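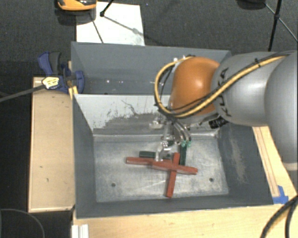
*Figure 6.1. A KUKA arm at work over a bin, with its gripper down among colored blocks.*

# Chapter 6: Finding Roots

Suppose you put $1266 into a savings account at the Sandhu Credit Union. At the end of every year you add another $20, and after 20 years, right after the last deposit, the balance is $3693. What yearly interest rate did you earn?

Writing down the equation is easy enough. If the rate is *r*, then

`1266*(1 + r)**20 + 20*((1 + r)**20 - 1)/r = 3693`

Now try to get *r* by itself. Go on, give it a few minutes with a pencil! The unknown sits inside two powers and also under a fraction bar, and no amount of shuffling will bring it out into the open. Problems like this turn up all over science and business, and this chapter is where you learn to crack them.

The first step is to move everything to one side and call the result f(r):

`f(r) = 1266*(1 + r)**20 + 20*((1 + r)**20 - 1)/r - 3693`

A value of *r* that makes f(r) equal to zero is called a **root** of f, and it answers our question. Try r = 0.04 and you get a negative number, so the rate must be higher. Try r = 0.05 and you get a positive one. The function is smooth between those two points, so it has to cross zero somewhere in the gap — and we have trapped our answer between 4 and 5 percent with two lines of arithmetic. (It is close to 4.52 percent, as you will soon be able to check for yourself.)

Squeezing that gap is the whole idea behind **bisection**, the subject of Section 6.1. It is slow and wonderfully dependable. Section 6.2 brings in Newton's method, which uses the slope of the curve and can be astonishingly fast when the first guess is good. When the guess is poor it can wander off completely, and we will look at some lovely examples of that too. Section 6.3 covers the secant method, for times when you have no formula for the slope.

## Before you begin

You should be comfortable with:

- writing a Python function that returns a number
- `while` loops and how to stop them
- plotting a function over an interval (Chapter 4)

Keep your `Komura` worksheet from Chapter 5 open as well. We will call our root finders from its cells, one row per step, so you can watch the interval shrink as you go.

## 6.1 Bisection

Start with two numbers, *a* and *b*, where f(a) and f(b) have opposite signs. Find the midpoint, m = (a + b)/2, and look at the sign of f(m).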